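Wenovlow Technical Institute
Electromechanical Workshop: Photo Gallery

Home > Facilities > Workshops > Gallery

The Electromechanical Workshop occupies the ground floor of the Gernlow Building and serves students in the first and second years of the certificate program. It is also open to apprentices from the Sisasley district under the regional training agreement. The workshop covers 116 square meters and is divided into a bench area, a parts store and a small lecture corner.

The gallery on this page accompanies the printed course guide. It is intended for applicants, visiting teachers and partner employers who wish to know what kind of components students handle during the actuator unit. Pictures are added as units are completed. The page was last revised on March 24, 2022.

About the actuator unit

The actuator unit begins in January and runs for 4 weeks. Students study how an electric current in a coil moves a steel plunger, and how a return spring brings the plunger back when the current stops. Locks, valves, vending machines and sorting equipment all depend on this simple principle. Each student completes a set of bench tasks, keeps a written record of the results and presents one finished assembly to the instructor at the end of the unit.

The workshop holds 56 solenoids for teaching use. Most are small push-pull types with an open metal frame. They are kept in the parts store in divided trays and are signed out at the start of each session. Parts that fail the resistance check are set aside for the dismantling exercise, in which students separate the frame, coil, spring and plunger and make a labeled drawing of each.

Bench tasks

Task A. Measure the resistance of the coil and compare it with the value on the parts sheet.

Task B. Connect the coil to the bench supply and record the lowest voltage at which the plunger moves.

Task C. Fit a linkage to the slotted end of the plunger and adjust its travel.

Task D. Replace the return spring with one of a different strength and repeat Task B.

Students are reminded that coils become warm when held on for long periods. The supply must be switched off between readings, and bare wire ends must be kept apart at all times. Eye protection is required whenever a spring is removed or fitted.

Gallery: components on the bench
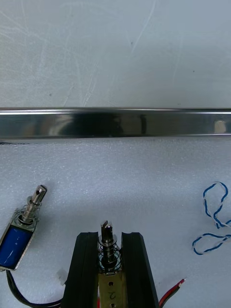
Two small push-pull solenoids, each with a coil spring around the plunger and a slotted, flattened tip. The upright one has a handwritten "2" on its brass-colored frame; the other has a blue coil. Twisted blue-and-white wire is at the right.

The slotted tip receives the linkage in Task C. Students choose a pin that turns freely in the linkage and check that the plunger can complete its full stroke without binding.

Related pages

The Qin Collection of electrical instruments is displayed in the corridor outside the workshop and may be viewed during building hours. A separate gallery is available for the collection.

Course guides, parts sheets and the workshop safety rules may be obtained from the Facilities Office. Schools wishing to arrange a visit should write to the office at least 2 weeks in advance and state the number of students and the unit of interest. Groups are asked to bring their own eye protection where possible.

Use of pictures

Pictures in this gallery may be reproduced for classroom purposes, provided that the Wenovlow Technical Institute is credited. Requests for any other use should be addressed to the Facilities Office in writing.

Back to Workshops | Parts Store | Safety Rules | Contact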